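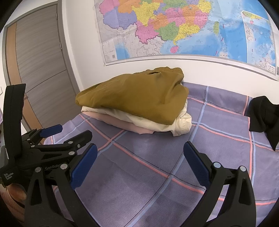
You spent a whole page on grip and not one line on what a year of it costs, went a reply under my last review, so could the next one please be about the money.

Fair. Money it is.

Plenov, equipment planner, browser version
Reviewed March 29, 2024
Paid for by us, 161 dollars a month on the small team plan. No freebie, no discount.

What it's for: you're buying kit for a robot or automation project and you want every purchase, spare, loan and repair in one place with a running total. We do household tasks with hand-held grippers, folding mostly, in real bedrooms. Clothes piled on the bed, jaws open over the pile, go. The gripper is the line everybody argues about at budget time. Then you get six weeks in and find the money went to everything else.

So that's how I tested it. Loaded our whole plan in, 94 lines, and ran it for the length of one buying round.

Setup. Quick. Import from a spreadsheet took one go, apart from dates, which came in American order and had to be fixed by hand. Annoying. Supplier list came across fine. Fanda (cases and shelving) and Pagano (batteries, cables, pads) both landed under the right headings.

Day to day. The best thing is that every item has to have a "what wears out" box. You can't save without it. Hated that for a day or so. Then started liking it, it's how we noticed finger pads weren't in our plan at all. Not one set. Rubber on a gripper finger is a consumable, same as printer ink, and we'd been treating it like it came with the building. Added a line for pads, a line for loose screws and fasteners, a line for wipes. Small money but it was no money before.

Same goes for what gets handled. Bedding, shirts, a few jumpers in different colours and weights. Somebody has to buy or borrow it, wash it, keep it sorted. I'd put it under petty cash. Plenov wouldn't let me, wanted a category. Ended up with "Textiles" and it's now a bigger heading than cables.

Home visits. There's a "sites" tab and you can hang costs off a site: parking, travel, the thank-you payment to the household, insurance. We have 8 homes on the list. Seeing the cost per home next to each other changed which ones we book first. The far ones are lovely people and cost us a fortune in petrol. Wish the tab let you put more than one rate against a home, mornings and evenings aren't the same price for us. It doesn't, so I've got a dummy site called "evening". Ugly.

The forecast. Mixed. It draws a nice curve and tells you when you'll run out. But it assumes spending is even, and hardware spending isn't. It's nothing, nothing, nothing, then a big invoice. First forecast had us comfortable til winter. Put the second gripper set in and the curve fell off a cliff. There is a setting for lumpy purchases, buried under Account, then Preferences, then Calculation. Should be on the front page. Took me two evenings to find it and I only found it by accident.

Storage of quotes. Good. Drag a PDF on, it stays with the item. When Pagano changed their freight charge I had the old quote right there and got the old price. Paid for the month on its own, nearly.

Approvals. Skip it if you're small. You ask, an email goes out, someone clicks. We sit in the same room. Turned it off.

Currency. Does Canadian and US side by side but rounds to the dollar on the summary. Our accountant at Vetirer did not enjoy that. Export gives you the cents, so use the export.

Phone. Don't. Tables run off the side and the save button hides behind the keyboard. I tried to log a dead battery from someone's hallway and gave up, wrote it on my hand.

Support. Emailed 2 times. First answer same day and useful. Second one was a link to a help page I'd already said I'd read.

What I'd change if I was starting our budget over, Plenov or no Plenov:
Buy one gripper, use it properly in a real home, then decide on more.
Spares in the first order. Freight on a tiny second order is a rip-off.
A hard case per unit. Ours are Fanda, heavy, wheels are a bit cheap, still worth it.
Put people's hours in the plan. Somebody is holding that thing all afternoon and wrists get tired, so budget for breaks and a swap.
Storage for the recordings gets its own line, and make it bigger than you want to.

Worth 161 a month? For us during a buying round, yes. Between rounds, no, and there's no pause option, only cancel, and cancelling keeps your data for a while they don't specifiy. I've asked. Until that's answered I export everything at month end and keep a copy on the office drive.

If you have under a couple of dozen things to buy, a spreadsheet with a "what wears out" column gets you most of the way. Steal the column.

Would buy again in March, would cancel after. Next up is the Fanda shelving, once the missing brackets show up.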